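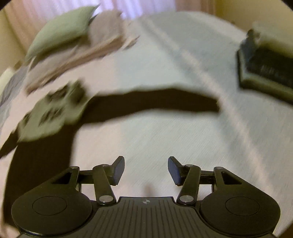 Ticket 419
Subject: Fitted sheet lifts at corners, guest room bed
Opened by: Rhona Tosh
Assigned to: Keir Gourlay
Category: Soft furnishings / beds
Priority: Low
Opened: 22 Jul 2024
Status: Closed, with follow-up

Reported fault

Pale fitted sheet in room 6 will not stay on. Both corners at the head end come off the mattress overnight and the sheet gathers in the middle. Guest has mentioned it twice. Foot end holds. Same set of sheets used in room 2 with no complaint. Please check before the next change of linen.

Rhona Tosh

Log

Entry 1, Keir Gourlay
Attended room 6. Stripped the bed to the mattress and remade it with the same sheet. All four corners went on without force. Sat on the edge at the head end and moved across to the middle. Left head corner came up at once, right head corner after the second attempt. Fault reproduced.

Checked elastic. It runs right round the hem on this batch (Dekero, double, bought January). Stretched the hem by hand at each corner and let go. Returns evenly. No broken stitching.

Entry 2, Keir Gourlay
Measured mattress depth at four points with the topper on. 33 cm at the foot, 36 cm at the head. Label on the sheet gives a maximum depth of 30 cm. Topper is a Trollow, 5 cm, and has crept up the bed so that it is folded under itself at the head. That accounts for the extra 3 cm.

Pulled the topper flat and put its straps back under the mattress corners. Depth now 33 cm all round. Remade the bed. Corners hold when sat on, but there is very little hem tucked under. I would not expect it to last the night.

Question for Rhona: does room 2 have a topper?

Entry 3, Rhona Tosh
Room 2 has no topper. It was taken off when the mattress was replaced. Only rooms 4 and 6 still have them.

Entry 4, Aaliyah Lapointe
Laundry side. We have had these sheets through at 60 degrees and tumbled on high since they came in. Care label says 40 and low heat. I laid one on the table against an unwashed one from the cupboard. Washed sheet is 4 cm shorter in length and 2 cm narrower. Pocket depth is down by 1 cm. Programme card on the machine has now been changed to 40 for this batch. White towels stay at 60.

Entry 5, Keir Gourlay
Thanks. So two causes together: sheet has shrunk, and mattress plus topper is over the stated depth even before shrinkage. Fixing one will not be enough.

Options:
a) Remove topper from room 6. No cost. Mattress alone is 28 cm.
b) Deep sheets for rooms 4 and 6. Stefanou do a 38 cm pocket in the same pale colour.
c) Sheet straps under the mattress. Cheap, but they slow the bed change and have gone missing before.

My preference is (b). The mattress in room 6 is firm and guests have asked for the topper in the past.

Entry 6, Szu-yu Chung
Please do not go with (c). I make up those rooms and the clips mark the hem.

Entry 7, Rhona Tosh
Agreed, (b). Ordered four deep doubles, order number 274. In the meantime take the topper off room 6 and store it in the linen cupboard, bagged.

Entry 8, Keir Gourlay
Topper removed and bagged. Bed remade with the existing sheet. Sat on all four corners and lay across the width. No lift. Hem tucks under by a hand's width at the foot, slightly less at the head.

Entry 9, Szu-yu Chung
Room 6 checked after two nights in use. Sheet creased but on at all corners.

Entry 10, Keir Gourlay
Deep sheets received. Tried one in room 6 with topper refitted and strapped. Depth 33 cm, hem well under on all sides. Some slack in the top surface, which pulls out if the foot end is fitted first and the head end last. Washed once at 40 and refitted, no change in length that I could measure.

Deep sheets now have a blue thread in the hem at one corner so they do not get mixed with the ordinary ones. Shelf relabelled.

Resolution
Sheet too shallow for mattress with topper, made worse by washing too hot. Replaced with deep sheets in rooms 4 and 6. Wash programme corrected.

Follow-up
Aaliyah to measure one deep sheet again after ten washes.
Rest of the shrunken batch to be used in room 2 only.
Strap on the room 4 topper is fraying at the stitching. Separate ticket to be raised by Szu-yu.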